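Handling Unit, Bralstead — short course notes
Session 3: looking after the hand-held gripper
Notes by Princess Catacutan, typed up fast, tell me if anything is wrong

Read before you come to the bench. Bring the log sheet from session 2, we write on the same one.

What wears, in order of how often it bites us

Finger pads first, by a long way. Then the bushings in the linkage. Then the screws that hold the pads on, mostly from people overtightening them. The body itself hardly ever. Alfredo Umali has one Hidadport body past 809 hours and it is on its original housing.

So most of today is pads.

Checking the pads

Wipe both pads with a dry cloth. No solvent, it makes the rubber go shiny and then it slips on card and on anything coated.

Hold the tool pads up, jaws open, and look at the inner edges with a plain light surface behind at least one of them. Fluff and loose threads show up pale against black rubber. Pick them off with tweezers, don't pull hard. If a bit of rubber comes away with the thread, write that down, it counts as damage.

Then scuffing. Grey patches along the gripping edge are normal after a few weeks. Run a fingernail along. Smooth-ish grey = carry on. If the nail catches, or the surface has lifted, swap the pads. Always both. One new and one old will close off centre and you will spend an afternoon blaming the linkage (I have).
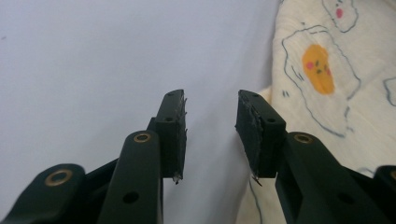

Fig. 1. Pads open, inner edges worn. Fibres on the left pad, grey fraying on the right. Brass eyelets in the green arms below.

Look at the bottom ends as well, people forget. The little frayed tips hanging under the pads in Fig. 1 want trimming flush with small scissors before you measure anything, otherwise they fold into the gap.

Swapping them

1. Tool on the bench, nothing powered, lead out.
2. Mark left and right on masking tape. They look the same, they wear differently.
3. Back the screws out half a turn each, alternating, then remove.
4. Pad off. Clean the seat. Old rubber dust packs into the corners.
5. New pad on, screws in by hand untill they touch.
6. Close the jaws gently on the 3 mm card, let the pads find their own line, then nip up the screws.
7. Open and close ten times. Check again. They do creep.

Pads are Flanideck part 627, black, sold in pairs. Do not use the softer ones from the Dimaculangan box, those are for the bench arm and the holes don't line up.

Bushings

Each eyelet should sit level with the face of the plastic arm. Press with a thumb. Any rocking, note which joint. If it has gone oval you will feel a click as the jaws change direction, quite clear once you have had it once.

Don't oil them. Oil gets on the pads, pads pick up fluff, back to the top of this sheet. Dry graphite, tiny amount, and only if it squeaks.

A bushing pushed out of its arm can go back in with the hand press, not the hammer. If the plastic round it is cracked the whole arm gets changed. That's session 5 — leave it alone for now and put the tool on the red shelf.

How often

Pads: look every time, measure after about 96 hours of use.
Bushings: thumb check when you do the pads.
Screws: when you do the pads. Don't go looking for trouble in between.

Log sheet

Tool number, hours, left pad, right pad, bushings, initials. "OK" is not an entry for the pads, say what you saw. "Light grey, no catch" is fine. Somebody wrote "bit tired" last term and I still dont know which of them was, the pad or the person.

For next time

Finished sheets to Alfredo by 4th March. Read the two pages on jaw alignment, and try measuring the gap at top and bottom of the pads on your own tool. If the two numbers differ bring it along, we'll use it for the demo.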